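Ticket 1182: navy colour coming off on bed linen
Opened 2023-06-25 | Category: Fabric care | Status: Awaiting customer
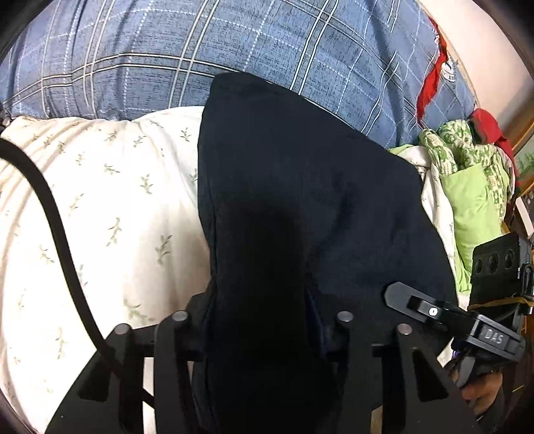 Hello again, and thanks so much for getting back to me so quickly! I've had my Flultar pillowcases (the white ones with the little green sprigs, which I adore) for two months, and one has picked up a greyish-blue smudge near the hem. My suspicion is the navy things, as I'm a terrible one for folding the laundry on the bed and leaving a pile on the pillow till bedtime. The blue plaid cover seems fine, but then I suppose it would hide it.

Tried so far: a cold soak for 30 minutes, then a normal wash with the other whites. The smudge is fainter, but still there in daylight.

Reply from Flultar Care
Oh, what a shame, they're such a cheerful print! Please don't tumble dry it yet, as heat can set the colour. Could you rub a damp white cloth on an inside seam of the navy item and tell us if any dye comes away? A second cold soak with an oxygen bleach safe for colours is worth trying too.

Customer update
Will do both tonight. The pillowcase is on the line for now.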